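Two Arms, One Table, No Spare Bedroom

November 2018

The house used to have a guest room. Now it has a brown table with two white robot arms bolted along one side, and guests have a sofa.

I have been calling the project Han for long enough that I no longer remember what it stood for. The arms are secondhand Urotel units, bought as a pair from a dealer who described them as "tested," a word I should have asked more questions about. The bill so far is $3,812, and $773 of that is cable, connectors and the adapters that join the wrong connectors to the cable. I had budgeted nothing for cable. I believed the arms would come with some.

Most of October went into getting both controllers to start in the same order twice. Divport, the little program I wrote to keep them in step, is 382 lines long and I understand maybe the first half. The rest was written after midnight and works, so I leave it alone.

The fruit phase

Before fruit I used wooden blocks, and the arms got very good at wooden blocks. Then a friend asked what the thing could pick up that anyone would want picked up, so I went to the grocery store. Fruit is a rude test object. A pear is a different shape on every side, a banana has opinions about which way it lies, and a strawberry leaves evidence if you set the grip force too high. I have lowered that number four times and eaten a great deal of jam.

The trays and the blue basket stay on the table between sessions, which saves me measuring everything again. The strawberries get their own blue dish, and I do those last, when I can stand it.
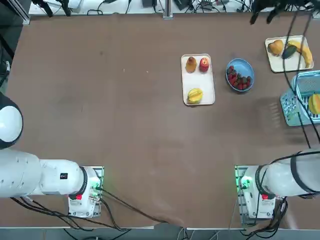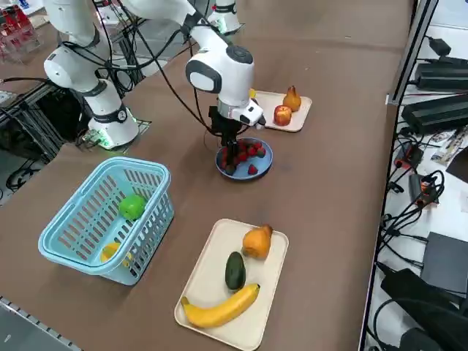 Still to do

Cable management, obviously. I have a bag of 1,000 zip ties and no plan. After that comes Judusex, the replacement for Divport, which so far consists of a name and an empty folder. I'd like it running by December, before the relatives arrive and want to know where they're sleeping.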